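April 26, 2021 - equipment planning, second attempt

Mitali wants a number for the next order by the end of the week, and she wants it on one page. The last version was four pages and contained a paragraph about tote bags, so fair enough. Starting over here, where the only person I can bore is whoever reads the notebook next.

What we have: hand grippers that work, hand grippers that sort of work, and a shelf of parts in between. What we need to decide is whether to buy more complete units, or buy linkages and pads and keep the current ones alive until the fall.

Quotes in so far:

- **Skevalance**: 355 per gripper, complete, no mount. Mount is extra. The screws for the mount are also extra, listed on their own line with their own handling fee.
- **Nautiyal**: 226 per gripper, no pads, no mount, and a lead time described as "standard." I wrote back in March asking what standard meant. They sent me the catalog again.
- **Skekisgate**: wouldn't quote under a minimum quantity that would fill the back room. Dropped.

On paper Nautiyal wins easily. Then you add pads, and the evening somebody spends gluing them on, and the gap closes faster than I'd like. I did the sum twice and got a different answer each time, because the first time I forgot shipping and the second time I remembered it and wished I hadn't.

The part of the budget I keep underestimating is pads. Blue pads are the consumable in this whole setup. We treat the metal as the expensive bit and buy the rubbery bit as an afterthought, and then work stops over the afterthought. Foil and film packaging is most of what we handle now, and thin edges are what I care about: a packet held by its flat face is easy, a packet held nearly edge-on wants a pad with some life left in it. 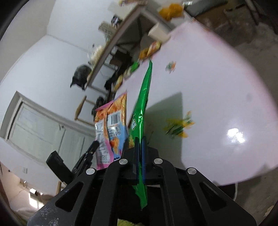 So pads get their own line this time, and it goes at the top where Mitali will see it before she gets to the price of the grippers. Proposed: two spare sets per unit, kept in a labeled box, the label to say something other than MISC.

Second line is props. I'd been putting snacks and packets under "office," which worked until the office total was questioned by someone who hadn't eaten any of them. They're test stock. They should be bought as test stock, from the Nomstead wholesale list, in mixed sizes, and stiff shiny bags should be ordered separately from soft clear ones. Those are two different jobs for the jaws and I'd like the inventory to know it.

Third line, and I expect an argument: targets and containers. Bins, baskets, boxes. Cheap, yes. But the drop task depends on the rim and the opening far more than on anything we'd be paying Skevalance for. A thick rim is forgiving for the operator and awkward for the jaws, which have to reach over it while the wrist is doing something else. I'd like a few different heights. The mesh kind can stay on the list, seeing as it costs next to nothing and weighs less than the paperwork.
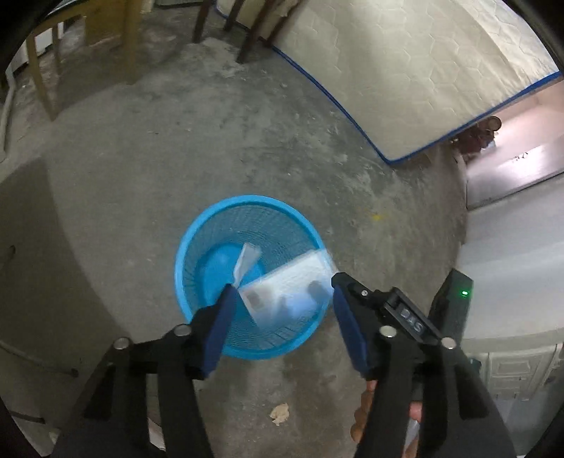
*Drop task, translucent bag into the blue mesh basket.*

Mounts. Everyone's favorite. If we go with Nautiyal we need our own mounting blocks, and the bracket drawing is still the old one with the holes on the wrong side. Somebody (me) said in March that this would be fixed. Put down a day for the drawing and another for finding out what else is wrong with it.

Rough plan, then:

1. Buy 2 complete units from Skevalance, so there's something that works out of the box.
2. Buy 2 bare ones from Nautiyal as a trial, fit them out ourselves, and write down the hours this time.
3. Pads for everything, ordered first.
4. Props and containers on their own lines, out of the office budget for good.
5. No robot arm this round. I know. The arm page stays in the folder, and the arm brochure can stop appearing on my chair.

The weak spot is number 2, since the whole comparison rests on us logging our time, and our record there is poor. I'll tape a sheet to the inside of the parts cabinet.

Still to do: ask Skevalance if the mount screws are a standard thread, in which case that line disappears and I look clever. Chase Nautiyal on lead time again. Get the page to Mitali, one side only, no tote bags.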